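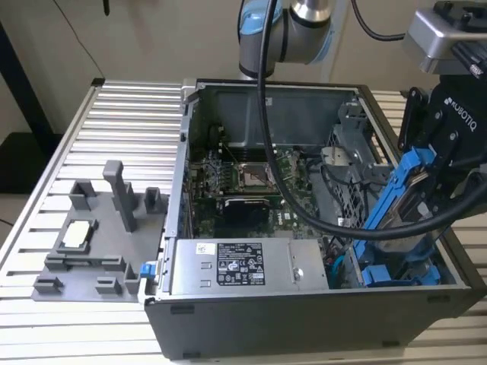
*Fig. 4-1. Drive caddy held above the bay, tower on its side, side panel off.*

## 4. Working rules for the drive cell

Section 3 got the arm bolted down and talking to its controller. Section 4 is about keeping it, the towers and your knuckles in the condition they arrived in. It applies to every Pirwood cell that handles drives, including the one at Sunport, which has asked twice whether it is a special case. It is not.

### 4.1 Before the tower goes on the table

1. Shut the tower down, unplug it from the mains and hold the power button in for a few seconds.
2. Put on the wrist strap and clip it to the earthing point. A strap clipped to your own sleeve does not count.
3. Take off the side panel and put it on the rack. Panels left leaning against the table legs will be found later, by foot.
4. Lay the tower down with the open side facing up.
5. Push any loose cables clear of the drive bay. The arm treats a cable as a minor suggestion and will carry on through it.

> **Caution:** If the processor socket is open and empty, keep fingers, screws and sleeves away from it. Bent pins can't be fixed by looking at them with regret. Fit the socket cover if you have one.

> **Note:** The power supply stays in the case throughout. Do not open it, even with the tower unplugged, and even if you have opened one before and lived.

### 4.2 Who may be inside the line

The yellow floor line marks the reach of the arm plus a margin. The margin is there for people who lean.

1. One person runs the cell. That person holds the pendant and gives it to no one without saying so out loud.
2. Anyone else stays behind the line while the arm has power.
3. Before reaching into the case, press stop, wait for the lamp to go red, and put the lock on the isolator. "Paused" on the screen is not stopped. It means the arm is thinking.
4. Tie back long hair. Lanyards come off and go on the hook.

Teaching new positions is done in slow mode only, with a thumb on the enabling switch. If you find the switch taped down, remove the tape and tell Benedita Antunes, who keeps a collection.

### 4.3 Moving a caddy

1. Check that the caddy latch is whole and the drive is seated in it. A drive that rattles goes in the reject tray.
2. Run the approach at low speed and stop above the bay.
3. Look at the clearance on both sides of the drive cage with your own eyes. The wrist camera has a good view, but it has never had to fill in the damage form.
4. Check that the arm's own cable hangs clear of the board and will stay clear on the way down. Slack that looks fine at the top of the move can snag at the bottom.
5. Step the caddy in. If the force reading climbs before the latch is home, stop and back out along the same path.
6. Try again up to 2 times. After that, call it a fault and write it down. Harder is not a setting.

> **Caution:** Never free a stuck caddy by opening the gripper and hoping. Support the caddy by hand first — after the lock is on the isolator, see 4.2 — and then release.

### 4.4 The fixture plate

Keep the plate beside the tower clear of anything that was not put there on purpose. Tools, tea and phones all count as things. If the plate has been knocked, even gently, even by someone senior, run the position check again before the next cycle. Printed brackets crack at the foot first, so look there.

Spare brackets are under part number 117. Order them from Duan. The Kilivov ones look the same and fit nearly as well, and nearly is how we came to write this section.

### 4.5 Records

Log each of the following:

- every stop that was pressed in earnest
- every failed insert, with the bay position
- any change to speed, force limit or taught positions, with your initials
- who had the pendant at handover

Service the gripper fingers every 1,775 cycles. The counter is on the second page of the status screen, and it does not reset itself when you feel the fingers look all right.

Copies of the log go to Benedita in November, ahead of the yearly review. Initials must be readable. A wavy line has been tried.

For lock and key storage, see Section 5.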